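Drostudportの駅からバスに揺られて、やっと着きました。Godoyの見学会です。申し込みが遅かったので午後の回しか空いてなくて、しかもバスを一本逃したので、受付に滑り込んだのは開始ぎりぎり。汗だくのまま名札をもらって、スリッパに履き替えて(サイズが全部大きい!)、18人のグループの最後尾にくっついて歩きました。

Godoyは家事まわりのロボットに動きを覚えさせるためのお手本データを集めている会社で、もとはWamamvilleの小さな倉庫で始めたそうです。今の建物に移ったのが3月。廊下にまだ開けてない段ボールが積んであって、引っ越し途中の親戚の家みたいでちょっと和みました。

最初に会議室で説明が少し。スライドは早口で半分くらいしかついていけなかったんですけど、要するに、人がロボットの腕を遠隔で動かして、そのときの手首のカメラの映像と腕の動きをまとめて記録する。その一回分を「一本」と数えるんだそうです。一本、二本って、なんだか釣果みたいですよね。記録用のソフトは社内でWekuvcombeと呼んでいて、名前の由来を聞いたら案内の方も知りませんでした。

で、お待ちかねの作業部屋。テーブルのブースが8つ並んでいて、ブースごとに課題が違います。タオルをたたむところ、引き出しを開け閉めするところ、瓶のふたと格闘しているところ。わたしが一番長く張りついていたのは食器のブースでした。だって、うちの流し台とやってることが同じなんですもん。ブース横のモニターに手首カメラの映像が出ていて、これがもう見飽きない。 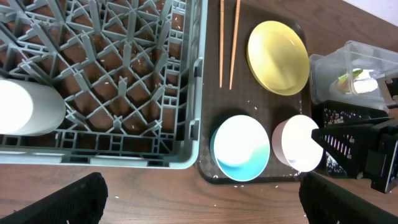 食器ブースの手首カメラから。水切りかごには白いコップ、トレーにはお箸とお皿とお椀。米粒も散らばっています。

米粒、わかりますか。テーブルの上にも、トレーの上にもあるんです。家の食後のテーブルってまさにこうだよなあ、と変なところで感心してしまいました。ピカピカの展示台みたいなのを想像していたので、ずいぶん生活感があるんだなと。

それから手首カメラの目線って、とにかく近いんですね。自分の指が手前にぼやっと大きく入って、その先に食器がある。お茶碗を取るとき自分の手がどう見えているかなんて、考えたこともなかったです。帰ってから台所で何度も手元をのぞき込んで、家族に何してるのと言われました。

操作する方の動きも面白かったです。速くないんですよ、全然。お皿の縁に指を寄せて、止まって、ちょっと戻して、また寄せる。うまい人ほど途中で迷わないから映像が素直になる、と案内の方が話していました。ただ、素直なのばかりでも困るらしくて、つかみ損ねてからつかみ直した分もちゃんと残すそうです。やり直し方もお手本のうち。これは今日いちばんメモに力が入ったところで、字が濃いです。

ちなみに食器ブースの目標は一日135本。多いのか少ないのか見当もつかなかったんですが、同じ配置を繰り返しても意味が薄いので、途中で並べ方を変えるんだそうです。その並べ替えの手間がけっこう重い、とのこと。子どもの積み木を崩しては積んでいる感じでしょうか。

後半は体験コーナー! 一人3分だけ操縦させてもらえます。やりましたとも。練習用のスポンジを箱に入れるだけなのに、奥行きがまるでつかめない。わたしのスポンジは箱の縁に二回当たって、三回目でどうにか入りました。隣で拍手してくれた見知らぬ方、ありがとうございました。あのデータは使われないと聞いてほっとしたような、少し残念なような。

質疑では、集めた分をどう選んでいるのかという質問が出ていました。人が見返して、途中で課題と関係ない動きが入ったものには印をつけるそうです。一本ずつ目で見るのかあ、と会場がちょっとざわつきました。わたしは割れる食器のことを聞いたんですが、落とすときは落とします、とあっさり。そりゃそうですよね。

お土産はGodoyのロゴ入り付箋、50枚つづり。地味にうれしいです。休憩室のコーヒーは薄め、お手洗いは二階にしかないので先に済ませておくのがおすすめ。次の見学会は秋にやりたいとのことでした。帰りのバスは夕方になると間が空くので、時刻表は写真に撮っておいたほうがいいです。わたしは停留所で40分待ちました。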